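How I Do an Overnight EVP Session at Home

September 7, 2019

I get asked a lot how I record for voices in an old house, so I finally sat down and typed out the whole routine. EVP, if you've only just wandered in, means electronic voice phenomena -- voices that show up on a recording when you didn't hear anything in the room. I've been doing this for years and I still get goosebumps when I put the headphones on the next morning!

You don't need much. I use a Tagle pocket recorder I bought secondhand, a pair of closed headphones, a notebook and a pencil. A phone will do if that's what you have, but put it in airplane mode first or you'll spend your morning listening to buzzes from incoming texts.

Pick your room

One room per night. I know it's tempting to put recorders all over the place (I did, my first winter in the Cistovwood house) but then you've got a mountain of audio and you get sloppy with it. Go for the room where people have felt something. In mine it was the back bedroom upstairs, where two different guests told me they'd heard somebody humming.

Walk the room in the daytime and listen. Write down every noise you can find. The radiator in my back bedroom ticks, the window rattles when a truck goes by, and the closet door creaks by itself if the hall heat is on. All of that goes in the notebook. Unplug the clock. Put the cat somewhere else, and I mean behind a closed door, because a cat purring at 3 in the morning sounds like the end of the world on playback.

Set the recorder down

Put it on something soft. A folded towel is great. If it sits on bare wood it picks up every footstep in the house, and you'll swear it's a knock. Keep it away from vents. Use the best sound quality your recorder has, and turn off the voice-activated setting, which chops off the first part of anything quiet.

Then tag the start. Say the date, the time, the room and who's in the house, out loud, in your normal voice. Please don't whisper! Whispering is how most bad EVPs get made. If you cough or your stomach growls, say so right then: "that was me."

Ask your questions

I sit in for the beginning of the session and ask 5 questions, no more. Simple ones, like what's your name, did you live here, is there something you'd like us to know. Leave a good long pause after each one, longer than feels comfortable. Be polite. You wouldn't walk into a stranger's bedroom and yell at them to prove themselves, so don't do it here either.

After that I say goodnight, shut the door and go to bed.

Listening back

Do this fresh, with coffee, and stop when you get tired. I load the file into Osinier, the free audio program, and play it straight through at normal speed before I touch anything. When I hear something odd I write the time down and keep going.

Then check each one against your daytime list. My best January session gave me 82 marks on the first pass. Once I'd taken out the radiator, the trucks and my own snoring through the wall I had 7 left, and only one of those still bothers me. It's a woman's voice and it sounds like "not yet."

Go easy on the noise removal. A little is fine, but if you scrub hard enough you can make a refrigerator talk. Always keep the original file, and let a friend listen before you tell them what you think it says.

If you'd like to compare clips, the Prokano message board has a section for them, and folks there are kind to beginners. 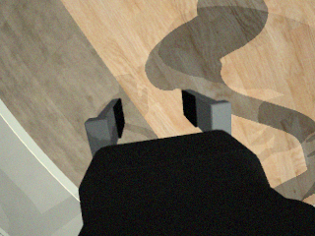
Prokano reader: I tried the towel trick last night and the knocking I'd been getting for months is gone, so I guess that was the stairs all along. I do have one bit left that sounds like a man clearing his throat. Would you leave the recorder in the same spot for a second night or move it across the room?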